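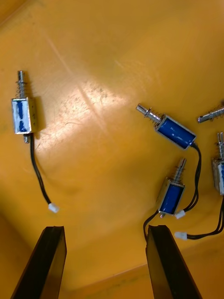
Figure 2. Push-pull solenoids with two-wire leads and white connector plugs, and a separate spring-loaded plunger, on a yellow surface.

3.2 Parts and sorting categories

The study examined how small electromechanical parts are grouped before bench assembly, and how the grouping affects the time needed to find a given part. The parts came from the training stores at Manole, where they had been kept in mixed drawers for several years. Records for the drawers were incomplete. For this reason the stock was sorted again by hand before any of the sessions described in Section 3.4.

Push-pull solenoids made up the largest single group. Those in Figure 2 have a silver-colored open frame around a blue coil, with a steel plunger and a coiled spring. A solenoid of this kind pulls its plunger into the body when current passes through the coil, and the spring returns the plunger when the current stops. The plunger and spring may come away from the body in storage. A separated plunger was treated as a part in its own right and was not matched to a body unless the fit had been checked by hand.

The stores list contained 424 entries at the start of the work. Of these, 51 were withdrawn because the part could not be identified or because its lead had been cut too short to use. The remaining entries were assigned to one of three classes: moving parts, boards, and leads. The classes follow the scheme used in the Plurnholm teaching manual, with one change. The manual places a coil and its lead in separate classes even when they are joined. In the present study a coil with an attached lead was counted as one moving part, as trainees had no reason to divide it.

3.3 Bench layout

Each bench was laid out with shallow trays so that parts could be seen from above without being lifted. Yellow trays held the parts by class, and a steel tray was reserved for the assembly itself. The position of the steel tray was settled during the pilot. When it stood at one end of the bench, trainees reached across the full width of the table for parts on the far side, and connector plugs were sometimes dragged over the tray rims. A central position shortened the longest reach and was kept for all later sessions.
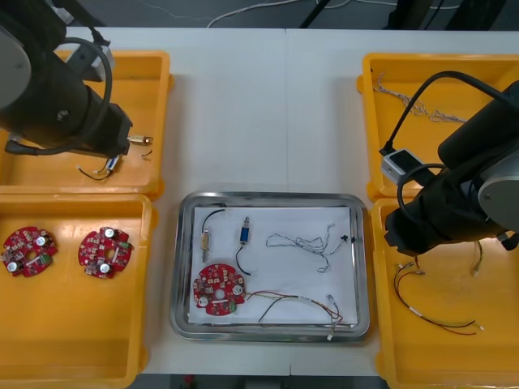
Circuit boards were given a tray of their own. Boards carrying tall components such as electrolytic capacitors were laid flat and side by side, never stacked, and were handled by the outer edge. Brass components and short leads could share a tray where space required it. This arrangement was accepted with some hesitation — a short wire is easily hidden beneath a larger part — and the session notes record several cases in which a lead was reported missing and later found in its assigned tray.

The steel tray was lined with white paper. In the pilot, bare metal had made dark wires and small springs difficult to pick out under the overhead lights. Colored paper was also tried, but trainees disliked it, and it was dropped before the second round of sessions.

3.4 Sessions and records

A total of 201 sessions were completed under the layout described above. Sessions were supervised by Neema Rweyemamu, who also kept the written record of misplaced parts. A part was entered as misplaced if it was found in a tray of another class at the end of the session. Parts left on the assembly paper were recorded separately, as it was often unclear whether they had been set aside on purpose.

Trainees were told the three classes but were given no labels for the trays. The Hollar checklist, which asks for a label on every container, was therefore applied only to the storage drawers. Results for labeled and unlabeled drawers are reported in Section 4.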